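Hilteck Clamp-Mount Task Light, long arm version
Posted 1/9/20
Category: Bench and desk lighting

The Hilteck is a clamp-mount LED task light with a wide, flat head, a two-section sprung arm and a separate power supply. I bought it in November to replace a Jelmont ring-type magnifier lamp whose ballast had started to hum. The work it lights is mixed: reading part markings, trimming leads, cutting card on a mat, filling in paper forms. Most of it is done on light-colored tables, and that turned out to matter more than the output of the lamp.

Mount

The clamp is a cast C-shape with a single thumbscrew and a swivel pad. It opens wide enough for any ordinary tabletop and holds well on one with a square edge. On a rounded edge the upper jaw makes contact along a narrow line and the whole post leans backward under load. A scrap of rubber sheet under the jaw corrects this. Hilteck supplies adhesive felt pads for the same purpose, but they compress within a few days and the screw has to be taken up again.

The post sits in a plain socket in the clamp, with no bushing. It turns freely at first and then picks up a slight grinding feel. A smear of petroleum jelly fixed that and it has not come back. The Obura lamp on the other bench has a nylon sleeve at this point and has never needed anything.

A bolt-through base is sold separately. I have not tried it. If the table is going to stay where it is, I would start there, as most of the movement I see at the head comes from the clamp.

Arm

Both sections are sprung, with the springs inside the tubes. Balance is good through the middle of the travel. With the arm stretched close to its full reach, the head creeps downward and settles lower than where I left it. I measured this by setting the head against a steel rule, leaving it for 10 minutes and reading the rule again. The drop was 7 mm. With the elbow bent to a right angle there was no drop I could read.

Tension is adjusted with a hex screw at the elbow. A key is in the box. The screw has a very short useful range: half a turn tighter and the head no longer creeps, but the arm springs back when you push it up. I settled on slightly loose. The manual shows the screw in the wrong place, on the lower joint, where there is only a plastic cap. Do not pry at the cap.

The joint at the head is the weakest part of the design. It is a friction ball with a knurled ring, and the ring is too close to the housing to grip properly. Tilt stays put. Rotation does not, and if the cable has been twisted in routing, it will slowly turn the head back toward where the cable wants it. Route the cable with the head straight before closing the clips.

Light

Output is more than adequate at bench distance. I run it at a middle setting for nearly everything. There are separate controls for brightness and color temperature, and both hold their settings after the lamp is switched off at the head. They are lost if power is cut at the wall, in which case it comes back at full brightness and the coolest color. Anyone who runs a bench from a switched power strip will meet this every morning.

Evenness is good. The diffuser is a single sheet across the whole head, and the light falls off gradually toward the sides with no bright center. Shadows are soft. For cutting along a rule this is useful, as the edge of the rule casts a faint, narrow shadow and the pencil line next to it stays readable. For inspecting a surface for scratches it is less useful, because soft light hides exactly what you want to see. I keep a cheap flashlight for that and hold it low.

Color rendering I can judge only by results. Resistor bands are easy to tell apart, including brown from red, and that was a problem under the Jelmont. Browns and dark oranges are still easier in daylight.

I found no visible flicker at any setting. Panning a phone camera across the head at the lowest brightness shows faint bands. At the middle setting and above there are none. I do not get headaches from lamps, so I can't say whether the low setting would bother someone who does.

Glare on light surfaces

This is the part of the review I would have wanted to read before buying. A wide, diffuse head over a white table sends a lot of light straight back up. It is not a sharp reflection, so it is easy to miss, but after an hour it is tiring, and small dark parts become harder to read because the eye has adjusted to the surface behind them.

I tried three things. Turning the lamp down works up to a point, but then the part is underlit too. Moving the head to the far side of the table and tilting it toward me made matters worse. Moving it to the left and aiming it across the work helped a good deal, and so did putting a mat down. With a mat under the work and bare table only at the margins, I could raise the brightness again and still read small print on black plastic without leaning in.

The surface of the mat counts. A shiny vinyl one gave me back a soft image of the lamp head. A matte one did not. Size counts as well - a mat that covers only the immediate work area leaves a bright border, and the border is what you notice. I would buy the mat and the lamp together and budget for both.

Glossy white parts are a separate case. Anything with a hard shine will show the head as a long pale patch, and no mat changes that. Tilt the head until the patch slides off the area you need to see. The Jikgate bar lamp, with its narrow strip, is better here because its reflection is thinner. It is worse at everything else.

Heat and noise

The head gets warm along its upper side and is comfortable to touch. The power supply gets warmer than I like when it is enclosed, so I keep it off the cable tray. There is no hum from either part with my ear against it.

Controls

Touch-sensitive, on the front lip of the head. They respond through thin nitrile gloves and not through anything thicker. They also respond to a sleeve. The brightness control is a slide, and it is hard to make a small change with it. I would have preferred a knob.

Durability so far

After roughly 2 months of daily use, one cable clip has cracked and the coating on the thumbscrew is wearing through. The arm, the head and the supply show no change. Hilteck sent replacement clips on request, from the same molding, so I expect them to crack too. Reusable cable ties do the job.

Who should buy it

Anyone with a square-edged table, steady work in one place and a need for soft, wide light. If you move the lamp between tables, the Obura has the better clamp and a shorter arm that does not creep. If you work mainly on polished parts, look at a narrow bar.

Good: even light, clear color controls, quiet supply.
Poor: head rotation, cable clips, loss of settings at the wall.
Would I buy it again: yes, with the bolt-through base.

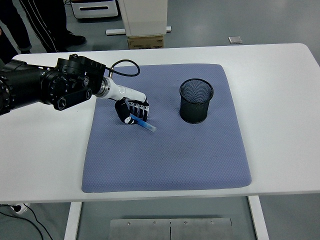

Vernon Beaudoin: I have the same lamp on the bolt-through base and the creep is still there at full stretch, though the wobble is gone. Half a turn on the elbow screw was too much for me as well. A quarter turn got it close enough. Did you ever try a gray mat against a black one? I went to gray and found I could leave the brightness alone when I switched from parts to paperwork.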